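Housekeeping and Room Care, Level 1
**Handout 4: The armchair and its cushion**
Prepared by Sunee Wattanapong for the practical group at Karnero

Please read this handout before the practical hour and bring it with you. Last week we finished with beds, so you already know the words *pad*, *cover*, *trim* and *nap*. Today we use the same words for seating.

## 1. Why we give one full lesson to one chair

In the guest rooms at Karnero there is one armchair for each room, 68 rooms in total. The chair is the second thing a guest looks at, after the bed. In the January survey, 17 guests wrote a comment about seating, and most of these comments were about a cushion: it was on the floor, it was flat, or it had hair on it. Nobody complained about the chair itself.

So our subject is small, but it is a real one.

## 2. The tub chair

A tub chair has a back and arms made in one curve. There is no corner between the back and the arm, and therefore no place where you can lean a cushion in the corner, as we do on a sofa. The seat cushion sits inside the curve. Between the curve and the seat there is a deep gap, and the gap collects crumbs, coins and pens.

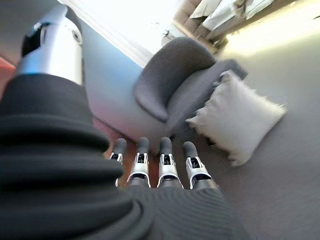
*Fig. 1. Gray tub chair with the white pillow on the floor at its side.*

Look at the pillow in Fig. 1 and compare its surface with the cover of the chair. The chair cover is smooth. The pillow is fluffy and a little shaggy. A surface of this kind takes dust from the floor very easily, and it also leaves its own fibers on dark fabric. For this reason we treat the two things separately, with two different brushes.

## 3. Order of work

Brian Mussa wrote the first version of this list for the Trukeo training rooms. I have changed only the order of steps 3 and 4.

1. Check the floor near the chair, on all sides and under the front edge.
2. Pick up any cushion with two hands, by the sides. Do not pull it by one corner or by the trim.
3. Put it on a clean sheet, not on the bed.
4. Run your hand (with glove) along the gap between seat and back.
5. Vacuum the chair: first the inside of the curve from top to bottom, then the seat, then the front edge.
6. Wipe the base.
7. Brush the cushion, shake it outside the room, and look at both faces.
8. Place the cushion.

Step 1 is the step which students forget. They see the seat and begin immediately with the vacuum cleaner.

## 4. When the cushion is under the front edge

A cushion that lies partly under the seat needs a little more care. If you lift it straight up, the edge of the seat will catch the trim and the stitches can open. First slide the cushion toward yourself, along the floor, until all of it is free. Then lift.
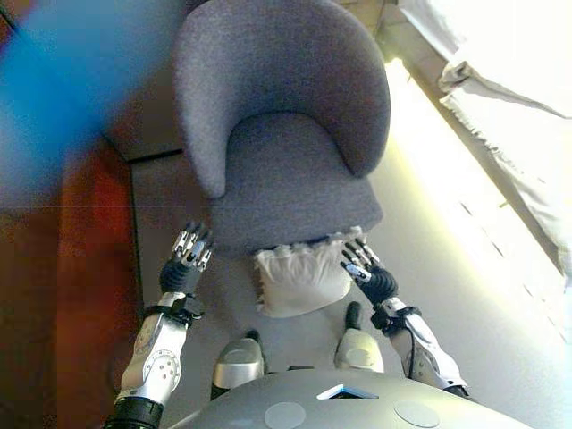

After lifting, turn the cushion over and check the side that was on the floor. If there is a mark, it goes in the laundry bag and you take a fresh one from the cart. If there is no mark, continue with step 3 of the list. A light-colored floor does not show dust very well, so please do not decide by looking at the floor only.

## 5. Placing the cushion

At Karnero we place it in the middle of the back curve, standing on one side, with the zipper down. At Trukeo they place it on the point, like a diamond. Both are correct, but inside one building everybody must do the same.

Press the corners lightly outward with your fingers. A "chop" in the middle with the hand is not used in our rooms. It makes a shaggy cover look thin.

## 6. Words for today

- **tub chair**: armchair with a rounded back which continues into the arms
- **nap**: the direction in which the fibers lie
- **trim**: the decoration sewn along the edge
- **to plump**: to make a cushion full and round again

## 7. Practical hour and homework

We work in pairs. Ekkachai Sitthichai will show steps 1 to 4 and then each pair repeats the full list. The time for one chair with one cushion is roughly 13 minutes in the beginning. Speed will come later, please do not hurry.

Homework, to be given to me by 14th April: write six to eight sentences about one chair in your own home. Say what shape it has, what it is covered with, and in which order you would clean it. Use at least three words from section 6.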